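Floor Notes: Where Tile Meets Wood Grain
Janberg Property Services, Newsletter, 17 November 2021

Several tenants at the Lusero building have asked how the line between the tiled area and the wood-grain floor should be cleaned. The two surfaces tolerate different products and different amounts of water, and most of the damage recorded at inspection is found within a hand's width of the place where they meet. The guidance below replaces the sheet issued with the welcome pack.

Start with dry removal on both sides. Use a soft broom or a vacuum with the brush roller switched off. Grit carried from the tile is the main cause of fine scratches on the wood-grain side, so work from the wood-grain floor toward the tile and collect the debris there.

For the tile, dilute a pH-neutral cleaner at 50 ml to a full bucket of water. Do not use vinegar, descaler or bathroom spray. Mop parallel to the joint and stop short of it. Grout lines can be cleaned with a nylon brush and the same solution. Rinse once with clean water and dry with a cloth.

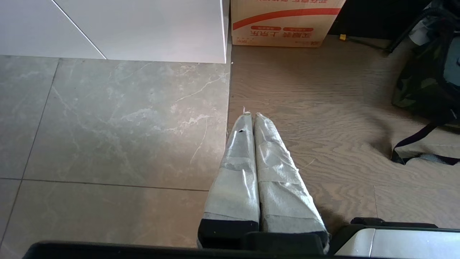
Marble-effect tile with pale veining hides dried residue well, particularly in daylight, where a cleaner film can pass for part of the pattern. Check by wiping a dry white cloth across one tile. If the cloth drags or picks up gray, rinse again with clean water before adding any more product.

The wood-grain side takes much less water. Wring the mop until it no longer drips, and follow the direction of the grain. Standing water at the joint should be wiped up at once. Steam mops are not permitted on this floor in any apartment, including on the lowest setting.

Felt pads are required under chairs and tables on both surfaces. Replace them when they are worn flat or have picked up grit. When moving heavy furniture from one floor to the other, lift it over the joint. Dragging it can chip the tile edge, and a chipped edge cannot be polished out.

Jomel 801 neutral cleaner is available from the ground-floor office in refill bottles, one per apartment per quarter. Microfiber mop heads are stocked in the 40 cm width only. Wash them at no more than 60 degrees, without fabric softener.

Loose or missing grout should be reported before it is wetted again. Declercq will carry out joint repairs in December, and requests are handled in the order received. Please give the apartment number, the room, and the approximate length of the affected section. Keep the area dry until the repair has been made.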